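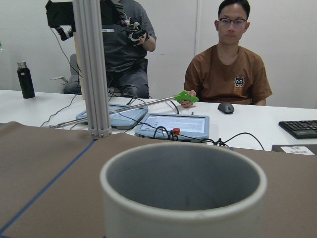

Chapter 4
When the Work Changes Shape

I spent my first working years packing dishes at Plavon, a tableware company with 123 people on the payroll and one very loud radio. My job was to take a cup off the belt, check the rim with my thumb, and set it in a box. I was good at it! I was also sure that no machine would ever want my job, and I was wrong about that.

The first arm came in December. We'd been told it would take over the lifting, and it did, mostly, but what I remember is how much talking it caused. Who stands next to it? Who gets to stop it? Whose fault is a broken cup now? Marlies Thaler, who had trained half the packing line, asked whether her thumb check still counted as work if the arm did the picking up. The managers had a number ready for speed (400 boxes a shift) and no answer at all for Marlies. 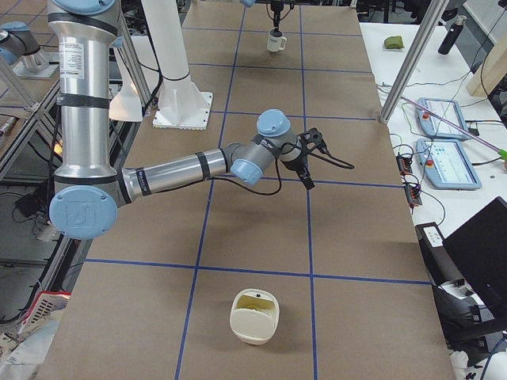

I've come to think her question is the right place to start. A job is a bundle of small tasks, and a machine usually takes some of them and leaves the rest lying around — the odd shapes, the jams, the chipped rim. Somebody picks those up. Often it's the same person as before, with a new title and a touchscreen, and sometimes with no raise.

In this chapter we'll follow two workplaces. Plavon is one, and I'll try to be fair to it. The other is Brestent, a warehouse where the staff helped choose which tasks to hand over before anything was bought. We'll look at pay, training, and how tired people are when they get home, which hardly ever makes it into the yearly report.

Before you read on, write down everything you did in your last hour of work or school, even the dull bits. Keep the list handy. You'll need it in Section 4.2, where we sort tasks by how much judgment they take.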